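Workshop notebook, Brudstead Packaging Laboratory
July, entry opened 9:40 a.m.
Entered by: Dewanti Ngau
Also present: Dimas Ngui, Wahyudi Hidayat (until noon)

Subject: Seal strength of flexible film after storage in the humid cabinet, continued from the previous entry.

The Haletti heat sealer was brought to temperature and held for 30 minutes before the first strip was made. Dwell time was set at 2 seconds. The upper jaw had been re-covered by Wahyudi Hidayat since the last series; the old cover is bagged and kept in the drawer under the sealer. Anyone comparing results across the two series should note the change.

Strips were cut from the Ginting laminate, machine direction only. Cross-direction strips are deferred until the second roll is released by stores. Peel was run at the usual speed on the small tester. Dimas Ngui read the peaks and I recorded them on the loose sheet, now pasted inside the back cover.

Observations. The dry controls peeled cleanly at the interface. Three strips from the humid cabinet tore in the film beside the seal. These are not seal failures and must be entered under the separate code. The earlier habit of averaging them with the rest is to be discontinued, as agreed with Anjani Halim. One strip slipped in the lower clamp and was discarded; the clamp face wants cleaning with alcohol.

The cabinet door gasket is lifting at the hinge side. Reported to Ülle Mets, who has asked that the cabinet not be opened more than 4 times in a working day until it is replaced. Please initial the door sheet.

Retail comparison. The Valtska request asks for finished packs from the market alongside our own film. Mixed formats are acceptable, but fin seals and lap seals are to be logged separately. Packs are to be opened at the end seal only, and the contents weighed out before any strip is cut.
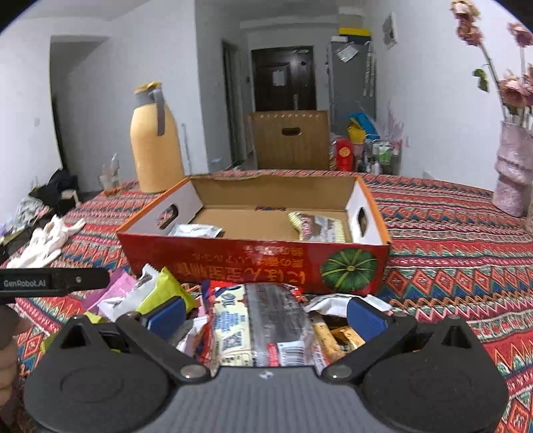
Wrapped snack packets and red carton, retail comparison.

Outer cartons are outside the scope of the request and will not be tested. Foil-look wrappers should be checked under the microscope before being described as foil in any table; metallized film has been misreported here before.

Open items:
Cross-direction strips, on release of roll.
Clamp face, clean and recheck for slip.
Gasket, with Ülle Mets.
Ask Anjani Halim whether the Valtska report is to give peak values, mean values or both.

Sealer off 4:15 p.m. D. Ngau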